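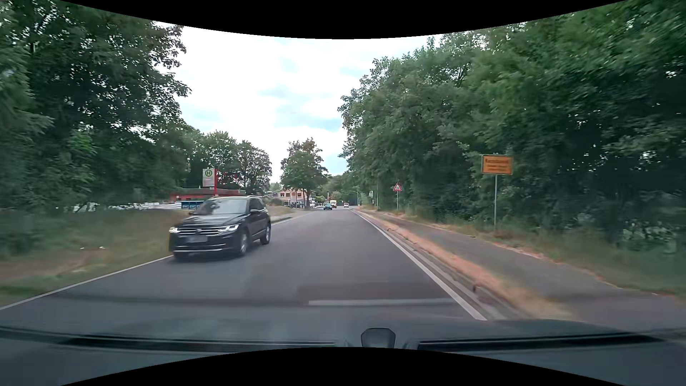
Fleteo

I bought the Semitz upright carpet washer in March, after renting a machine from the grocery store one time too many. Rentals were costing me enough each year that owning one started to make sense. We have two dogs, beige carpet in three rooms and a staircase, and I have used the Semitz on all of it since then.

Setup took a few minutes. The handle goes on with two screws, the clean water tank drops in at the back and the dirty tank sits in front, over the brushes. The cord is long enough to do our living room and hallway from one outlet. The hose for stairs and upholstery is stored on the back and is shorter than I would like. For the top half of the staircase I have to set the machine on the landing, and it is heavy to carry up when the tank is full. Fill it upstairs.

Cleaning is good. I vacuum first, then do two wet passes and two or three dry ones – the dry passes matter more than the manual says. Traffic lanes in the hallway came up close to the color under the couch. An old coffee stain by the armchair faded but is still there if you know where to look. Pet spots came out better when I treated them by hand and let them sit for ten minutes before running the machine over them.

Drying time depends on the weather and how patient you are with the dry passes. With the windows open, the bedroom was ready to walk on by evening. The hallway has no window and stayed damp until the next morning. I put a box fan in there now.

The dirty tank is the weak point. It has a narrow neck, and dog hair packs into the corner behind the float. I use a bottle brush. The brush roll comes out without tools and rinses clean in the sink.

Semitz sells its own shampoo, which smells strong and leaves a little foam in the tank. I switched to the unscented one from Onu, at half the suggested amount, and the carpet feels less sticky afterward. Check your warranty before you do the same.

Noise is about what you would expect from a big vacuum. Both dogs leave the room.

I would buy it again for a house with this much carpet. For one or two rugs it is too large to store and the rental still works out cheaper. I took off one star for the dirty tank and the short hose.

4 out of 5
Posted 2021-10-26
2,313 people found this review helpful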